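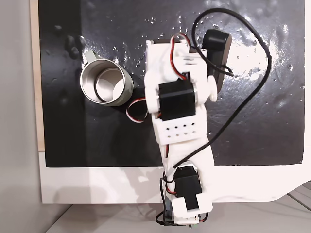
Wadeo arm kit: a term with our after-school robotics club

Reviewed 2023-07-04

Our club bought the Wadeo kit in April with money from the summer fair, and I've been meaning to write it up ever since. Short version: we love it! Longer version follows, with a couple of grumbles.

You print the white links and brackets yourself (or get somebody with a printer to do it) and the servos, horns, screws and cables come in the box. Printing took us 40 hours on the club's slightly elderly Parby, and the only part we had to do again was the gripper housing, where the thin fins snapped when a keen Year 9 pulled the supports off. The files are clear and sensibly named, and the holes came out the right size first time, which anyone who has ever reamed out a bracket with a hobby knife will appreciate.

Building it is a joy. We split 24 children into three groups and let each one have a go at a different section, then swapped. The middle servo slots into its bracket with a really satisfying fit. The instructions are mostly drawings, very good ones, though the page on centring the servos comes after the page where you screw the horns on. Read ahead! We had to take the whole shoulder off again.

Now the grumbles. The wires are a bit of a mess. They loop out from the arm and love to catch on whatever you're reaching for, and a metal mug is just the right height to get tangled up with them. Cable clips would cost pennies. The supplied software, Plosolow, is fine for moving joints with sliders, but saving a sequence takes far too many clicks, and it forgets your servo limits if you close it without pressing the little disk button.

Our end-of-term challenge was called Cai (the children chose it, don't ask me) and involved getting the arm to a cup on a slippery black mat with water on it. Much harder than picking up foam blocks! It got them talking about grip and reflections and why you slow down before you touch something, and I barely had to teach a thing.

Strength is modest, so don't expect it to lift a full mug. For a club, a patient teenager or a kitchen table project, though, I'd buy it again tomorrow. We're already saving up for a second one.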